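**Monday, August – equipment planning, bathroom bay**

Horacio wants the purchase list for the second bay by the end of the day. I went through it again and I still don't believe half of it. The Brovstead quote has a spare set of fingertips at 2,000, and the reason given is "wear". I asked Evdokia for wear records. There aren't any. I'd hold that line until we have some.

Budget for the bay furniture looks fine. Vanity, basin, faucet, small props. Cheap stuff, and it's what the tasks need.

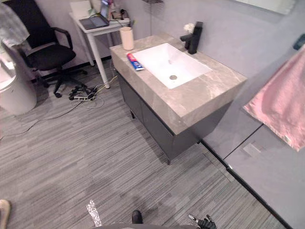
*Bathroom bay: vanity with cup and toothpaste, laptop table at left.*

Cabling is not on the list at all and it should be. One power strip on the floor and wires running off both ways is not a plan. Put down 100 for floor covers and a wall-mounted strip. Shona thinks that's too much – fine, she can find it cheaper.

Fabric sleeves: Grakton sells them in packs of 20. We have two arms. I can't see us getting through a pack before the design changes again.

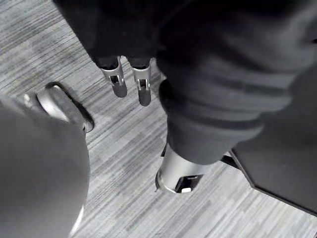 Same doubt about the wrist camera upgrade. Marama likes the wider lens from Châu. A wider view near the floor may just give us more of our own arm to look at. Ask for a loaner first, 48 hours would do.

To do:

- wear log for fingertips, start today (Evdokia)
- loaner request to Châu (me)
- sleeves: ask about a half pack
- cable covers, two prices (Shona)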